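Ticket 400-18
Subject: Red bleeding into the white collar trim on mesh jerseys
Opened by: Konrad Stępień, Bevby laundry room
Assigned to: Sándor Juhász
Status: Waiting on requester
February 2025

Konrad:
Hi Sándor, me again! So we took in a batch of basketball jerseys from the Multley rec league (they play in whatever NBA shirts people own, so it's a real mix) and I've got trouble with the red ones. Two of them came out of the Balogh washer with the white trim gone pink. I ran them on program 5, same as always, with the regular Juvthorpe liquid. Nothing else in the load was red except one pair of shorts that I swear has been through here a dozen times. I've pulled every red piece out of the pile until I hear from you, and the league wants them back in March, so no panic yet, but I'd love to know what I'm doing wrong.

Sándor:
Hey Konrad. Don't tumble dry the pink ones, whatever you do! Heat will set it and then we're stuck. Couple of things to check for me: what temperature does program 5 really say on the panel, and did the jerseys sit in the drum after it finished? Also can you show me one from the held pile, folded the way you store them? I want to see how the collar lies against the mesh.

Konrad:
Panel says 43, which surprised me, I had it in my head as a cold wash. And yeah, they sat. I went to lunch and then the phone rang, so call it more than an hour. My fault. Here's one of the held ones, I haven't washed it yet.

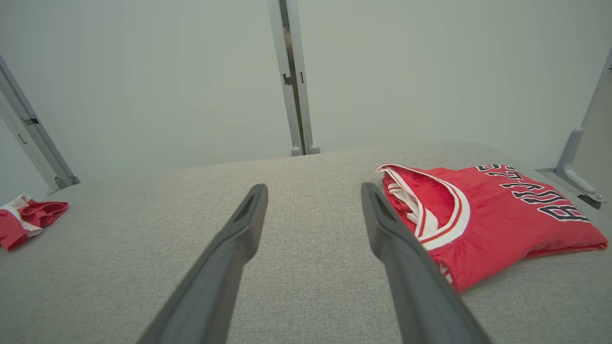 Attachment 1: Bulls jersey from the held pile, folded, collar at the upper left.

Sándor:
Perfect, thanks. So the collar trim is white with that thin red stripe inside it, and there's white fabric on the inside near the neck too. Lots of places for color to land if it gets left damp and folded over on itself. I'd say your problem is the warm wash plus the long sit, and I'd leave the shorts out of it for now. Try this on the pink pair: cold soak in a tub with color run remover, one shirt per tub, rinse, look at the trim in daylight, repeat if you need to. For the held ones, go cold, inside out (good for the lettering too), short spin, and hang them the minute the drum stops.

Konrad:
Okay, first soak done on both. One is white again as far as I can tell!! The other still has a blush along the back of the neck, so it's gone into a second tub. I'll do the held ones tomorrow on cold and stay in the room this time.

Sándor:
Great news on the first. Leave the ticket open and send me a note when the second one is out of the tub. And please stick some tape over the 5 button.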